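Subject: Re: [sim-household] Right arm stuck upright after reset, flat 3 layout
From: Khrystyna-Mariia Prokopenko
To: sim-household list

Hello all,

Replying to the thread because I have now got the fault to happen on demand, and because one thing in it worries me more than the stuck arm did. Original report first for anyone who joined in July or later.

> Since moving to the new Gallavlow release we see the right arm go
> to a vertical pose with the gripper pointing at the ceiling and
> stay there. The left arm carries on with the table task as normal.
> No error in the log. The planner reports both arms as tracking.
> Only a full restart of the simulation clears it. A soft reset of
> the episode does not. It happens perhaps once a night for us, and
> always in the flat layout with the bed and the table in one room.
> Is anyone else getting this, or is it our config?
>
> We are on the stock Bilyk controller with no local patches.
>
> Vernville group

It is not your config. I ran the bowl task overnight on our machine with the stock Bilyk controller, 1,474 episodes in all, and got the fault in 10 of them. In each case the right arm had been told to go to its rest pose, folded in beside the body, and went up instead. The left arm was given its targets correctly every time and followed them.

The render is from the head view in one of those ten. Right arm vertical in front of the bed, left arm out over the table with the bowl still on it. The controller status for that same step says "right: at rest, error 0.0". 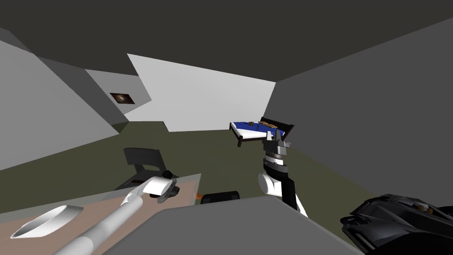

3 min read

What I think is happening. When an episode ends, the reset does two things: it writes the joint positions into the simulator, and it clears the target buffer for each arm. These are meant to happen in one step. In the new release the buffer clear was moved into its own call, and if the planner thread wakes up between the two, it reads a buffer of zeros for the right arm. On this robot all joints at zero is arm straight up. The left arm is cleared second, by which time the planner has usually gone back to sleep, which would explain why we only ever see it on one side.

Then the second part, the bit that makes it stick. The tracking check compares the measured position against the target in the buffer. The target is now zeros, the arm is at zeros, so the error is nothing and the check passes. The rest pose flag is set by the same check. As far as the software is concerned the arm is where it should be, so the soft reset skips it. That matches what Vernville saw.

I tested this by putting a delay of 200 milliseconds between the two calls. With the delay in, the fault came up in nearly every episode. With the two calls put back under one lock, and no delay, I have not had it since. I would like someone else to run that for a full night before we call it fixed. One quiet night on one machine does not prove much when the fault is this rare.

I can't explain why Vernville only see it in the flat layout. My guess is that the layout is slow to load – there is a lot of geometry in it compared with the bare table – and the planner gets more chances to wake up at the wrong moment. I have not tried the others for long enough to say.

Now the part that worries me. In simulation a gripper going up to head height is a wasted episode. The Muvell test arms use the same controller, the same reset code and the same tracking check. On the real arm the positions are not written in directly, of course, so the reset would drive the joints to the zero target at whatever speed the profile allows. Anyone leaning over to pick up the bowl between episodes would be in the way of it, and the status light would stay green throughout.

I have not seen this on hardware and have not heard of anyone who has. I would still ask the following until the patch is merged:

Do not run the new Gallavlow release on real arms. Go back to the previous one.

If you have already run it, look through your logs for a right arm target of all zeros directly after a reset. The arm position on its own won't show you anything odd, you need the target column.

Keep out of reach during resets and use the stop button before going to the table, even if the status says at rest.

For the patch itself I have three changes. The lock goes back round both calls. An empty buffer now means "no target, hold position" and is marked as such, so it can't be confused with a real target of zeros. And the rest pose flag is compared with the stored rest pose, not with the buffer. The last one would have caught this on the first night, and I think it should go in even if people disagree with me about the other two.

One open question on the second change. Some of the older calibration scripts send zeros on purpose to bring the arms up straight. They should still work, as a sent target is now marked as sent, but I only have one of those scripts here. If you use them, please try the branch in simulation and tell me what breaks.

For Vernville: could you send the seed and the planner rate for one of your failed episodes? Ours runs at the default. If yours is higher, that would fit with you seeing it so regularly.

The log extracts are in the usual shared folder, under reset-fault. The full set of renders is too big to put there, so ask if you want them.

Regards,
Khrystyna-Mariia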